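Notebook, metal finishing bench
February, entry 34

Carrying on from the last entry. Subject is still the tarnish on the plated stock and why the second rinse is not doing what it should.

09:15. Made up fresh citric dip. Tap water first, which was a mistake as the Sokmont supply is hard at this time of year and the bath went faintly cloudy inside ten minutes. Poured it away and made it again with deionised. Second bath clear. Note for whoever orders: we are low on deionised and the spare drum is the old one with the cracked tap.

Coupons for this run are the brass strips from the Bekstead offcuts, degreased in warm washing-up liquid, rinsed, then wiped with acetone. Handled with tweezers from that point. Two of the strips had fingerprints etched in already, visible after the dip as dull ovals. They stay in the run as controls for bad handling.

Dip times staggered. The short dip left a pink cast near the drilled end, which I take to be copper left at the surface after the zinc has gone preferentially. The middle time gave the most even colour. The long dip was matt all over and would need polishing back, so there is no point going further in that direction. Bath at room temperature throughout. Heater not used because the thermostat is still reading low and I do not trust it.

10:40. Rinse comparison. Single running rinse against two still tanks in series. The still tanks leave less water marking, provided the second one is changed often. After a full rack the conductivity in the second tank had climbed far enough that it was in effect a second first tank. Proposal: change it every rack, and pass the used water back to tank one. Costs nothing except carrying.

Drying is the weak step. Air drying leaves spots at the lower edge of every strip, where the last drop hangs. Blotting with the lint-free cloth removes the drop but drags on chain and anything with links. Hot sawdust is the old method and it works well on chain, but we have no clean hardwood dust and the stuff from the joinery side has resin in it. Baranauskienė's notes, in the grey binder, give maize cob grit as a substitute. Ordered a small bag.

11:30. Meter. The pH probe drifted again between the two buffers. Recalibrated and it held for the rest of the morning. The storage solution had dried out in the cap, white crust on the junction. Soaked it overnight last time and that cured it for a while. If it drifts again after this soak it wants replacing. Asset number on the meter is 2149, needed for the request form.

Lunch.

13:20. Lacquer trial. Fondus clear, thinned as per tin, two thin coats by brush on flat strips and one coat by dipping on chain. The brushed strips are acceptable. The dipped chain is not: lacquer bridges between the links and sets there, and the links then crack it when they move. Wax is probably the better choice for chain. It will need renewing, but it does not flake. Will do microcrystalline, warmed, rubbed on and buffed with a soft brush.

Abrasives, for the record. Went through the grades to 2000 wet on one strip before dipping. The finer finish tarnishes more evenly and so looks better for longer, but I could not see any difference in how soon it started. On plated pieces none of this applies – the plate is too thin to abrade and anything coarser than a polishing cloth will go straight through at the high spots.

Storage. Mixed metals should not be left touching in a closed space, least of all if damp got in with them. Chain kept in a heap also rubs at the same few links each time it is moved. Separate bags, air pressed out, one strip of anti-tarnish paper in each. 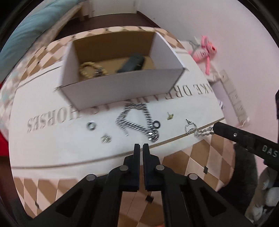
Fig. 3. Gold-coloured and silver chain together in an open card box.

Card itself is a possible source of trouble. Some board gives off enough sulphur to mark silver. Simple test: polished silver coupon and a scrap of the board in a sealed jar, damp cotton wool in with them but not touching, warm shelf, and a second jar without board for comparison. Set up two jars at 15:05, on the shelf over the drying cabinet. Labelled. Please do not move them.

Spent dip neutralised with soda and logged in the waste book. Acetone tin back in the metal cupboard.

To do:
Soak probe.
Change second rinse tank before the next rack.
Chase maize grit.
Wax trial on chain, same lengths as the lacquered ones.
Look at jars.
New tap for the deionised drum – check thread before ordering, the last one was wrong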